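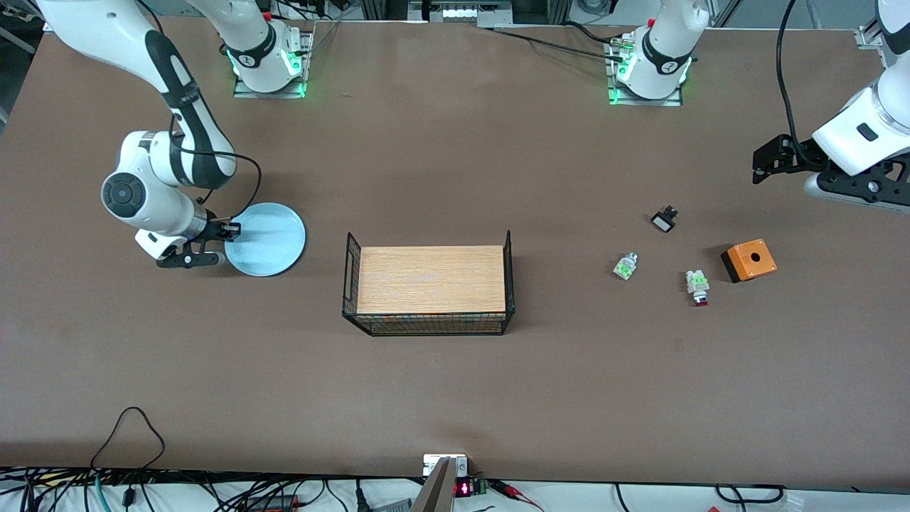
Shop Talk > Benches and Storage
Thread: Sorting small parts on plates, yes or no?

hultdale_mike
I've been clearing off the big brown table on Friday evenings and need a better way to keep small parts together. Right now I use old dinner plates. Shallow ones, with just a bit of a lip. They cost me 2 bucks each at the thrift store. Anybody use something better?

rbucur
Plates are fine for screws. For anything round I'd want a taller side. I had a terminal block roll off one and spent half an evening on the floor.

SoledadB
Muffin tins. Done.

hultdale_mike
Muffin tins are too small for what I've got, which is mostly switch parts. 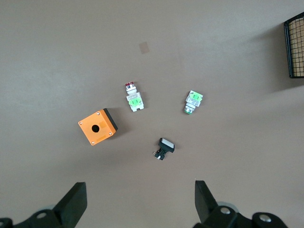

rbucur
Switch parts need to be laid out by station before you put anything in a box. I rewired a panel in August and mixed two up. Start with the enclosure. With an orange single-hole box like that one, I'd leave the four corner screws in until I've picked which button goes in it, the red one, the one with the green ring or the black one with the flat white face. Then box and button go on one plate.

SoledadB
Disagree. Keep all the buttons together and all the boxes together. You'll find a button faster in a bin of buttons.

rbucur
Not if you have nearly 400 of them.

SoledadB
He doesn't have 400.

hultdale_mike
No, it's one shelf. I do like the idea of one plate per station though.

Londamby
Whichever way you go, write the station number on tape and stick it to the plate. Painter's tape comes off clean.

SoledadB
Fine, but the plates still don't stack with parts on them. Get trays.

hultdale_mike
I'll try plates and tape first and price some trays next month.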